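Service textile de Joltik
11 septembre 2023

1/ À compter de cette rentrée, la collecte des textiles usagés évolue sur l'ensemble du territoire de Joltik. Ce fil présente les règles applicables aux habitants, aux écoles et aux associations. Il remplace les consignes diffusées en janvier.

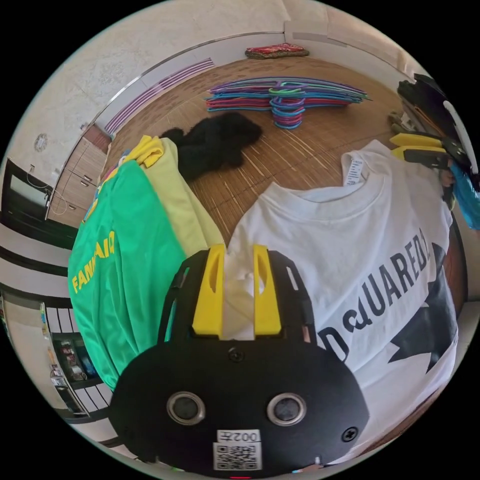

2/ Le nouveau dispositif repose sur 32 points d'apport, répartis entre le centre, les quartiers nord et la commune associée de Skundville. Chaque point reçoit les vêtements, le linge de maison, les chaussures et la petite maroquinerie.

3/ L'exploitation des points d'apport est confiée à la société Psarras, titulaire du marché à l'issue de la consultation publique. Le tri est assuré au centre de Ganotura, propriété de la collectivité.

4/ Sont acceptés : les vêtements de toutes tailles, y compris usés, déchirés ou dépareillés ; les draps, serviettes, nappes et rideaux ; les ceintures et les sacs à main. Un vêtement auquel il manque un bouton n'a pas à être écarté.

5/ Ne sont pas acceptés : les textiles mouillés ou souillés de peinture, de graisse ou de solvant ; les oreillers, couettes et matelas ; les chutes de moquette ; les chaussures de ski et les patins.

6/ Les articles doivent être propres et secs. Un seul sac humide suffit à faire moisir le contenu d'une borne entière, qui est alors perdu pour le réemploi comme pour le recyclage.

7/ Les sacs doivent être fermés et ne pas dépasser la contenance d'un sac ménager ordinaire. Les cartons ne passent pas dans la trappe. Les chaussures sont liées par paire, à l'aide des lacets ou d'un élastique.

8/ Il est interdit de déposer des sacs au pied des bornes, même lorsque celles-ci sont pleines. Ces dépôts relèvent du règlement de salubrité et peuvent donner lieu à une amende. Une borne pleine se signale au numéro inscrit sur sa façade ; Psarras est tenue d'intervenir dans un délai de 2 jours ouvrés.

9/ S'agissant de la destination des articles, il convient de distinguer trois filières. Les pièces en bon état sont proposées à la vente dans les boutiques solidaires conventionnées. Les pièces usées sont découpées en chiffons d'essuyage ou effilochées. Le reliquat est orienté vers la valorisation énergétique.

10/ Le tri à Ganotura s'effectue par catégorie, puis par matière. Les mailles de coton de teinte claire sont mises à part : elles conviennent à l'essuyage industriel, dont la demande demeure régulière. Les mélanges de fibres restent plus difficiles à recycler.

11/ Pour cette raison, il est demandé de ne pas retirer les étiquettes de composition. Leur lecture facilite le classement des pièces dont la matière ne se reconnaît pas au toucher.

12/ Au cours du dernier exercice, 3 052 foyers ont répondu à l'enquête relative aux habitudes de dépôt. L'éloignement des bornes est le premier motif cité par ceux qui jettent leurs textiles avec les ordures ménagères. La nouvelle carte d'implantation tient compte de ces réponses.

13/ Dans les quartiers nord, plusieurs bornes ont été déplacées à proximité des arrêts de bus. À Skundville, l'emplacement du parking de la halle est supprimé au profit de la place du lavoir, accessible aux personnes à mobilité réduite.

14/ Les établissements scolaires peuvent solliciter une collecte sur site, notamment pour les vêtements oubliés en fin de trimestre. La demande est présentée par la direction de l'établissement, 15 jours au moins avant la date souhaitée. Le prêt des bacs est gratuit.

15/ Les associations organisant une bourse aux vêtements bénéficient des mêmes conditions. Les invendus doivent être ensachés avant l'enlèvement. Les portants, cintres et présentoirs ne sont pas repris.

16/ Les entreprises ne peuvent pas utiliser les points d'apport pour leurs stocks ou leurs vêtements de travail. Elles sont invitées à conclure une convention directe avec le centre de Ganotura. Le modèle de convention est disponible à l'accueil du service.

17/ Plusieurs habitants nous ont interrogés sur les objets déposés par erreur. Les bornes ne sont jamais ouvertes à la demande d'un particulier. Une déclaration peut être remise au service, avec l'indication de la borne et de l'heure du dépôt ; les clés et papiers d'identité retrouvés au tri sont transmis aux objets trouvés.

18/ Concernant les vêtements pour enfants, les boutiques solidaires signalent un besoin constant en manteaux et en chaussures fermées. Ces articles peuvent leur être remis directement, aux heures d'ouverture, sans passer par les bornes.

19/ Nous rappelons enfin que la réparation demeure préférable au dépôt. Les ateliers de couture de la maison de quartier sont ouverts à tous les résidents, sur inscription. Les participants apportent leur ouvrage ; le fil, les aiguilles et les machines sont fournis.

20/ La carte des points d'apport est affichée en mairie, dans les médiathèques et à la mairie annexe de Skundville. Une version en gros caractères est remise sur demande.

21/ Les questions relatives à ce dispositif peuvent être posées en réponse à ce fil. Les réclamations portant sur une situation individuelle doivent être adressées par écrit au service textile de Joltik, en précisant l'adresse de la borne concernée.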